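Wednesday, May 9, 2018

Rewriting the replay tool

I spent most of the last two weeks on Inden, the replay and alignment tool that sits between our recordings and everything downstream. It was overdue. The old version started life as one script in December and had grown to 1190 lines, most of them special cases for one camera or another.

The job sounds simple. We have cameras on the hand-held grippers and cameras on people's heads, and each one writes its own file with its own clock. Inden has to put them on one timeline, find the markers on the grippers, and work out where each gripper is at every step. Vokmont, the policy code, then reads the result. If the timeline is off by a few frames, Vokmont learns to close the fingers late, and you don't find out until you've burned a night of training.

The old script matched clocks at the start of a recording and trusted them after that. On short recordings it was fine. On long ones the clocks drifted, and by the end the head view and the gripper view could be up to 4 frames apart. Now I match at the start, at the end, and at any point where the same marker moves sharply in both views. Between those points I interpolate. It's a straight line and it seems to be enough.

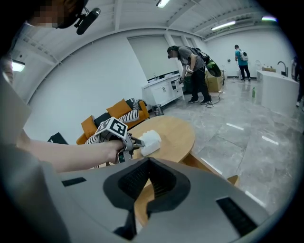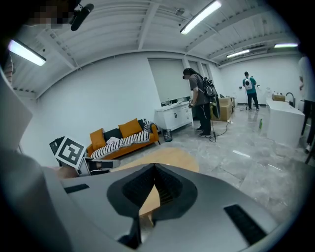
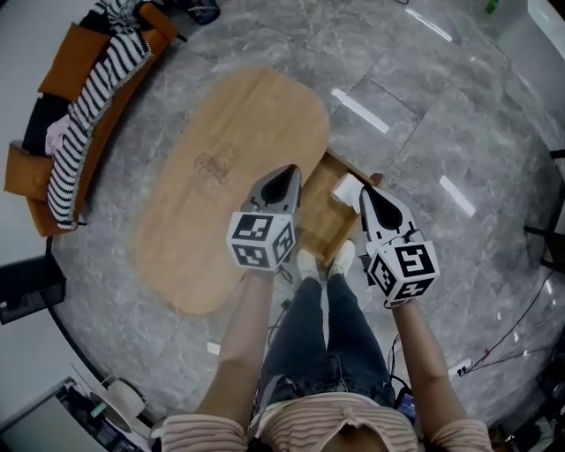 Two views from grippers and one from head height, all in the same room.

The second thing I changed was the lens model. The gripper cameras are fisheye, and the script was undistorting every full image before looking for markers. That was slow, and it stretched the corners so badly that markers near the edge got lost. Inden now looks for markers in the raw image and only undistorts the corner points it finds. I ran both versions over the same 186 recordings. The new one finished before lunch. The old one I had to leave going overnight.

It also exposed a bug I'm a little embarrassed by. The cube has a marker on each visible face, and when two faces were in view I averaged the two poses. Averaging rotations the way I did it is wrong, and when one face was seen at a steep angle the result jumped around. I now solve for the cube once, using all the corners together. The jitter in the plots mostly went away.

Still open:

Rolling shutter. I ignore it. Fast wrist turns probably suffer.

Marker dropout. When a cube is hidden I fill gaps of up to half a second and flag anything longer. Vokmont should be reading that flag and it doesn't yet.

Config files. There are 2 formats now, the old one and mine, and the Rangel viewer only opens the old one. I wrote a converter, but it drops comments, so keep your originals.

Next week I'll move the nightly jobs on Vovport over to the new version. The old script stays in the repo until those have run clean for a while. If you have recordings that were processed before the change, rerun them, because the output folders look the same and there is no version number in the older ones.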